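Azevedo Household Studies
Call for participants: sorting and putting away on a table

Posted 2024-10-23
Location: Drorkadwood, second floor
Sessions: through the end of December
Payment: gift card, given at the end of your session

We are looking for adults who live in or near Drorkadwood to take part in a study of how people put everyday things away. You will sit or stand at a table, and you will be asked to move ordinary kitchen items in and out of a storage bin. No experience is needed. If you have ever cleared a kitchen counter or put away groceries, you already know how to do most of what we will ask.

What the study is about

Azevedo Household Studies looks at small chores. In past years we have looked at how people fold towels, load drying racks and pack lunch bags. This round is about bins. A lot of homes keep loose things in open plastic bins - fruit, cups, lids, snacks, batteries - and people differ in how they fill them. Some put the largest item in first. Some line things up along one side. Some drop everything in and straighten it afterward. We want to record these differences and see how they change when the items, the position of the bin or the instructions change.

The results will be used in a report on kitchen storage that we are preparing with Kustance, a maker of shelving and pantry fittings. Kustance does not receive names or contact details of participants.

What you will do

A session has 13 short tasks with a break in the middle. In most of them a bin and a few items are already set out on the table when you begin. You will be told what the finished table should look like, and you do it in whatever way is natural to you. In some tasks you will put everything into the bin. In others you will put in only the items of one kind, or take items out and set them in a row. Three of the tasks are done with one hand only, and you choose which hand.

There are no trick tasks and we do not score you. If you drop something, pick it up and keep going. If an instruction is unclear, ask and it will be read again.

The items are light. They are things like fruit, cups, small boxes and kitchen sponges. There is no glass, nothing sharp and nothing that needs to be heated. You will not be asked to eat or drink any of the items.

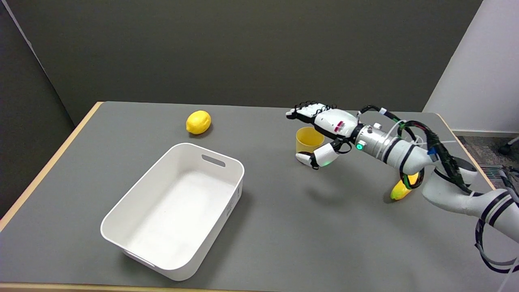 A table with the white bin, a lemon and a yellow cup set out.

The tables have a flat gray top and there is carpet on the floor. A chair is provided, and you may do the tasks sitting or standing. You can switch during the break but we ask that you not switch in the middle of a task. If you would like a higher or lower chair, say so when you book.

Between tasks a member of staff will reset the table. This takes a minute or two. You are free to stand up and stretch, but please leave the bin and the items where they are, as their starting places are written down for each task.

Who can take part

You can apply if you:

- are 18 or older
- can reach across a standard table and pick up a piece of fruit with either hand
- can follow spoken instructions in English
- can see the items well enough to tell them apart by color, with glasses or contacts if you wear them
- can stay for the full session

Left-handed people are very welcome. We have had far more right-handed applicants so far and would like a more even group.

You should not apply if you have taken part in our bin study before, including the short version held at the Stuta building. If you took part in the towel study or the lunch bag study, that is fine and you can apply again.

If you have a skin allergy to citrus or latex, tell us in your application. We can leave certain items out of your tasks. People who use a wheelchair can take part. One of the tables can be set to a lower height, and we need to know ahead of time so that you are booked at the right one.

What to wear and bring

Wear sleeves that you can push up above the wrist. Please take off large rings and bracelets before you start. There is a locker for your bag and coat, and the key stays with you. Bring a photo ID for the front desk. You do not need to bring anything for the tasks.

Recording

We record video of the tabletop during the tasks, along with the time each task takes. Your hands and forearms will be in the video. Your voice may be picked up if you talk while you work. You will be given a consent form before the session begins, and you can read it in full before you sign. If you would like a copy by email first, write to us and we will send it.

You may stop at any point, for any reason. If you stop early you still receive payment for the part you have done. If you decide later that you do not want your recording used, tell us before the end of December and we will delete it. Recordings are stored under a number, and the list that connects numbers to names is kept separately.

Session times

Sessions begin at 9 in the morning and the last one starts in the middle of the afternoon. We book one person per table. Please plan to arrive a little early, as the consent form and the locker take some time. If you are late we may have to move you to another day, as the tables are usually booked back to back.

Most people find the session easy but a bit repetitive. If you get restless doing the same sort of thing several times in a row, this may not be the study for you.

Getting here

We are on the second floor of the Drorkadwood office, room 722. There is an elevator to the left of the main entrance. Parking behind the building is free for participants - give the front desk your plate number when you come in. The bus stop is across the street. There is a waiting area next to the elevator with a water fountain and restrooms. Children cannot come into the session room and we have no child care, so please make other plans for them if you can.

How to apply

Fill out the application form on our website or pick up a paper copy at the front desk. The form asks for:

- your name and a phone number or email
- your age group
- which hand you write with
- days and times that suit you
- any allergies or seating needs

We will get back to you with a proposed time or to let you know that the group is full. Please do not come in without a booking. If you have been offered a time and can no longer make it, let us know as soon as you can so that the place can go to someone on the waiting list.

Applications stay open until all places are filled. Anyone still on the waiting list at the end of December will be asked if they want to be contacted about the next study, which will deal with drawers and drawer dividers.

Questions about the tasks or about access to the building can be sent through the contact page. Put "bin study" in the subject line.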